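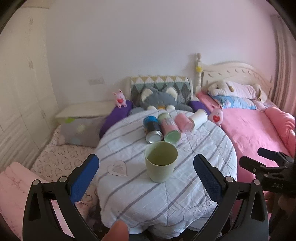 Collecting a tabletop demonstration with hand-held grippers in a bedroom. The green cup is upright; the other cups and cans lie on their sides.

Home Topics Robots and Learning Glossary Random article

Hand-held demonstration gathering

Hand-held demonstration gathering is a way of collecting examples for a robot learning system in which a person carries out a task with a gripper held in the hand, while a camera fixed to that gripper records what happens. The recordings are later used to teach a robot arm to do the same kind of task on its own. The method is used mostly for small household jobs, such as picking up cups, standing things upright, folding cloths and putting objects into containers, and it has become a favorite of small groups who would like a great many examples from a great many homes and do not have a truck to move a robot in.

The word "demonstration" has a fairly plain meaning in this field. It is one complete try at a task, from the moment the tool starts to move until the person decides the job is done. A set of demonstrations gathered in one place on one visit is usually called a session, and the person holding the tool is called the demonstrator, or sometimes (in older notes) the operator.

Background

For a long time the usual way to show a robot what to do was to steer the robot itself, either by taking hold of the arm and guiding it or by working a second set of controls across the room. Both ways give very tidy records, and both are still in wide use. They are also slow and rather tiring, and they tie the work to wherever the robot happens to be bolted down. A system that has only ever seen one gray bench under one row of lights may do beautifully on that bench and then be quite lost in front of a flowered tablecloth.

Carrying only the gripper gets around a good deal of this. The fingers that touch the object are of the same shape as the ones the robot will use, so the record shows how those fingers meet a rim or a handle, and the rest of the robot can stay at home. The demonstrator's own arm does the reaching, with all the small habits of ease that people have built up over a lifetime of clearing tables.

Equipment

Designs differ, but most tools share a pair of jaws joined by linkages, a grip or trigger for the hand, and a camera that looks out past the fingertips. The finger pads are often covered with something textured so that smooth objects do not slide away. Demonstrators may work with one tool or with two, one in each hand. Two are a great help when a thing must be steadied while something else is done to it, though new demonstrators often forget about the second one for minutes at a time and leave it hovering off to the side.

The camera's view is a close one, and it moves with every turn of the wrist. Software works out from the moving picture where the tool was at each moment. For this it needs things to look at. A room with patterned cloth, pillows, furniture and toys in it is far easier to follow than a bare white one, and people who are new to the work are often surprised to be told to leave a bedroom just as they found it.

Typical tasks

Beginners generally start with rigid objects of a size that fits easily between the jaws. Cups and cans are the old standbys. Both have a round body that can be taken hold of from any side, but they ask for different things: a cup has an open mouth, so one finger may go inside and the other outside, while a closed can must be held around its body. Laying such objects on their sides makes the job harder in a useful way, as a round object on its side can roll when touched a little off center, and the demonstrator has to bring the tool down low and turn the wrist to bring the object upright.

The surface matters more than most people expect. A quilted cloth gives slightly under the fingers and stops a can from rolling as far, and a loose one may be dragged along with the object. Examples on cloth and examples on hard tabletops are both wanted, and it is good practice to write down which was used.

Soft objects, such as plush toys and folded blankets, are normally brought in later. They change shape when squeezed, and there are many more right ways to pick one up, which makes the examples harder to compare with each other.

The Morkcombe sessions

One of the better described collections among hobby and small workshop groups is the one begun at Morkcombe under Eilidh Imrie, who had earlier written most of the Dogbe handbook for demonstrators. The collection was made entirely in lived-in homes, with demonstrators working in kitchens, bedrooms and hallways at whatever table was to hand. By the end of August in its first year the group held over 2,000 demonstrations, of which 990 were of tasks with cups and cans.

Imrie's rules were few and rather gentle. A demonstrator was asked to work at the speed of someone laying a table for a friend, to change the layout of the objects after every 7 tries, and to keep going after a fumble instead of stopping the recording. The last of these caused a fair amount of friendly argument. Some in the group wanted every dropped cup thrown out of the collection, and Imrie held that a fumble followed by a recovery was worth keeping, provided that it was marked as such. The Dogbe handbook now gives both views and leaves the choice to the reader.

The recordings were sorted with a program called Fimomlow, which plays each demonstration back beside the worked-out path of the tool and lets a checker trim the idle moments at either end. A later collection, Stellia, took over the same file layout and added 160 sessions with two tools in use at once.

Checking and common faults

Most of the labor in a collection comes after the recording. A checker looks for stretches where the path of the tool has jumped, which tends to happen when the camera is pressed up close against a plain surface, and for tries in which the demonstrator has quietly used a bare finger to nudge something along. This second fault is very natural and very common! A nudge from a finger cannot be copied by a robot that has no finger there, and the system may learn that cups shift over by themselves.

Other faults named in the Dogbe handbook include starting every try from the same spot, always taking the nearest object first, and rushing toward the end of a session when the arms are growing heavy. The handbook suggests a proper rest with a hot drink, and is quite firm that the drink should be kept on a different table from the cups being used in the task.

Limits

A hand-held tool can be moved in ways that a robot arm cannot follow. People lean, twist and step around a table without thinking about it, and some of the resulting paths are out of reach for an arm fixed in one place. Many groups run each path through a check of this kind and set aside those that fail. The method also says little about how hard the fingers pressed, unless the pads or the trigger carry sensors of their own, and so tasks that depend on a delicate touch are still often taught by guiding the robot directly.

See also

Teaching by guiding – Grasping – Two-handed tasks – Layout changes – Dogbe handbook

Shares 7 Comments 0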